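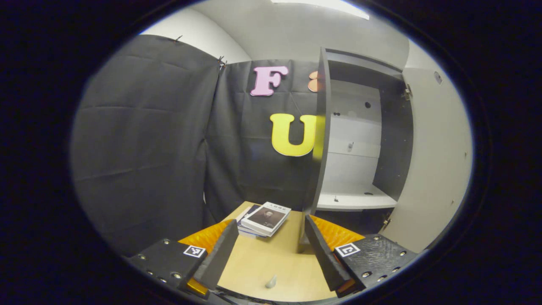
PIETERMARITZBURG, 12 June 2024

The company Estell has stopped its book shelving robot after the machine closed its gripper on the edge of a cabinet door and did not let go. A technician who was trying to free the door had two fingers squeezed. She was treated for bruises and is back at work, the company said.

The accident happened in the Estell test room, where a robot arm was taking paperbacks from a table and putting them in a cabinet. According to the internal report, the arm had placed the first books correctly. Then it moved too close to the open door, and the door came between the fingers of the gripper. The robot should have opened its fingers and gone back. It pressed harder.

"The robot believed that its fingers were open wider than they were," said Thandeka Steyn, head of engineering at Estell. "From its own point of view, it was holding nothing."

The technician, Naledi Buthelezi, saw that the door was bending and took hold of it from the inner side. The arm then turned a little, and the door pushed her left hand against the cabinet frame. Her colleague Pravesh Zwane pressed the emergency stop. The arm lost power at once, but the gripper stayed closed, and it took five minutes to open it with a hand tool.

Estell teaches its robots with recordings made by people. The person holds a gripper tool in the hand and does the job with it, for example moving a stack of books from a table. A camera on the tool records everything. Each of the two fingers sits on a black mount with a small black-and-white marker, and the software looks at the two markers in the video to calculate how far apart the fingers are. The robot later learns from these numbers.

The fault was found in this last step. In December the company changed the mounts on its hand-held tools to a new version, in which the markers sit slightly further out. The software had to be told about the change. On one of the tools this was not done, and for months its recordings were saved with the wrong finger distance.

The error was 18 millimeters. For thick objects this made little difference, Ms. Steyn said, and the robot picked up heavy books without problems in all the earlier tests. With thin objects it was a different matter. A cabinet door is thinner than most of the books, and the robot had learned from many recordings that such a small distance does not exist.

In total 1138 recordings were made with the wrongly set tool. Estell has removed all of them from the training material, and the robot will be trained again from the beginning with the remaining recordings. The company did not want to say what this will cost.

The gripper itself comes from the supplier Hendricks. A spokesman for Hendricks said that the part worked as it should and that the gripper is built to stay closed when the power is cut, so that it does not drop what it is holding. The rules for this are in the manual, he added. Ms. Steyn confirmed this, but she said that her team had not thought enough about what it means when a person's hand is near.

"We practiced the emergency stop many times," she said. "We practiced it with the gripper empty."

The report also names some weak points which have nothing to do with the software. The robot was working at reduced speed, and for this reason the team was allowed to stand beside the table. There was a line on the floor, but no light barrier. The hand tool for opening the gripper was kept in a drawer at the other side of the room. Mr. Zwane knew where it was, and the report mentions that a newer employee would perhaps not have known.

Estell asked an outside engineer, Eetu Laaksonen, to examine the case. He compared the recordings of the different tools and found the wrong value on the second day. In his opinion the mistake was easy to make and also easy to discover, if somebody had held a ruler between the fingers and compared it with the number on the screen.

"There was a check like this when the tools were new," Mr. Laaksonen said. "After the mounts were changed, it was not repeated. I would like to see it every morning, before the first recording."

This check has now been introduced. Before work starts, the operator closes the fingers fully and then puts a block of known width between them. If the software shows another value, the tool cannot save any recordings that day. The operators told the company that the procedure is short and does not disturb their work.

Other changes will take more time. The test room will get a light barrier around the robot arm, and the arm will have a force limit that does not depend on the finger distance. If the motor of the gripper needs more force than a book would require, the fingers will open by themselves. A second tool for opening the gripper by hand has been hung on the wall next to the emergency stop.

The recording of new demonstrations with the hand-held tools continues. No robot arm moves during this work, and the investigators saw no danger in it.

The customer Skanby, a distributor of used books, had planned to try the robot in its warehouse this summer. Chantelle Ngcobo, who is responsible for the project at Skanby, said that the trial is postponed and that a new date will be agreed after the next tests. Her company was informed on the day of the accident and has received the full report.

"We are not leaving the project," Ms. Ngcobo said. "But our people will stand near this machine, and first I want to see it let go of a door."

Estell has sent the report to the labor inspectors and expects their answer in the coming weeks. Until then the arm remains switched off. Ms. Buthelezi is taking part in the planning of the new tests, and she has asked that one of them be done with a door of the same thickness as the one in the accident. The damaged door has been replaced, and the old one is kept for the inspectors.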